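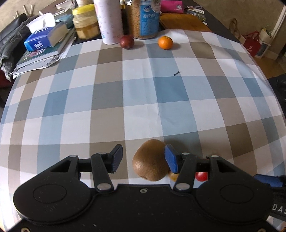
Buying hand-held grippers: your questions answered

We lend, sell and look after hand-held gripper kits for teams who want to record everyday jobs for robot training. Most people who write to us at Petek are putting together a first budget, and the same questions come up again and again (which is lovely, because it means more of you are having a go!). The answers were last gone through on February 25, 2026.

Do I need to own a robot arm before I buy a hand-held gripper?

No, and this is the bit we get most excited about. You can start recording with the hand-held tool alone and choose an arm later. Plenty of teams do a whole season of recording in kitchens and living rooms before they spend anything on an arm. What you should do early is decide which gripper the arm will carry, so that the fingers on the robot match the fingers you recorded with. If those two differ a lot you may end up recording again, and that's the costliest mistake on this page.

What should go in the budget besides the gripper?

People remember the gripper and the camera and forget nearly everything else. Put in a line for each of these:

Spare finger pads
A wrist strap for each person
Memory cards and a reader
Batteries and a second charger
Storage for the recordings, with a backup
Things to pick up
Paid hours for recording, and more paid hours for checking

Checking takes longer than you'd think. Damir Georgiou, who plans our loans, puts the same number of hours against checking as against recording, and he's rarely far out.

How much should I set aside for objects?

Less than you fear. A bag of fruit is a brilliant place to begin. A kiwi gives you a fuzzy skin and an oval shape, a tomato is smooth and easily bruised, a mandarin rolls off when you least want it to. You'll get through more fruit than you expect, so treat it as a weekly cost and not a one-off. If you're paying for it out of a grant, ask first whether food counts as a consumable. Some finance offices have a separate code for it and will bounce the claim.

Should we hire a studio or record at home?

Home, if you can. A real table has a patterned cloth on it, cereal jars at the back, books piled up at one side and a jacket over the chair, and a robot that is going to work in homes needs to meet all of that. Studio hire also eats money quickly. Our Skutari group moved its whole hire budget over to paying households for their time, and came back with far more variety. Do get written permission from everyone who lives there, and agree beforehand what happens if letters, photos or screens end up in a recording.

How many recordings should I plan for?

For a single simple job with a few objects, we suggest planning for up to 1000 good ones. Please read "good" carefully! In our last round of fruit picking we threw out 239 for fumbles, blocked views and clips that started too late. Budget for the ones you'll bin as well as the ones you'll keep.

Are all finger pads the same?

No. They come in different colours and surfaces, and you can put one kind on the left and another on the right if you like. Ribbed pads are a good first choice for general work. Write down which pads were fitted for every session, including the colour. It takes a moment, and months later somebody will want to know. Pads are a wearing part, so order spares along with the kit and save yourself a second delivery charge.

What wears out first?

Pads, then the pivot pins in the linkage. Give the fingers a gentle wiggle before each session, and if there's more play than last time, swap the pins. Small screws do love to wander off, too. Keep a pot of spares in the case and check the table before you pack up. A spares pack for the Atdale kit covers pads, pins and screws.

How long does delivery take?

Kits in stock leave us within 7 working days. If you want pads cut to your own shape, allow 11 weeks, and please send us a drawing with the order. Orders placed in March tend to queue, as that's when a lot of departments are spending what's left of the year's money. Get in early if you can.

Can I borrow one before I buy?

Yes please! We'd much sooner you tried one. The loan case has one complete kit, a strap, a charger and a printed quick guide. You pay the return postage and we take it off the price if you go on to buy. Ask for the Clamona case if the person using it has small hands, as the grip is narrower.

One kit or two?

Two, if the money stretches. Two people recording in two homes will fill your target much sooner, and if a kit is away for repair the work carries on. If you can only afford one, spend the difference on paid checking hours and a good stock of pads. Two-handed jobs, such as opening a jar, need a pair from the start.

Who can help me write the equipment section of a bid?

Ognjen Vukčević reads draft budgets for us and really enjoys it. Send him your list of items, the job you want the robot to learn and how many people will be recording. He'll reply with questions and a marked-up copy, and you don't have to buy anything from us to ask. Use the contact form and put "draft budget" in the subject line.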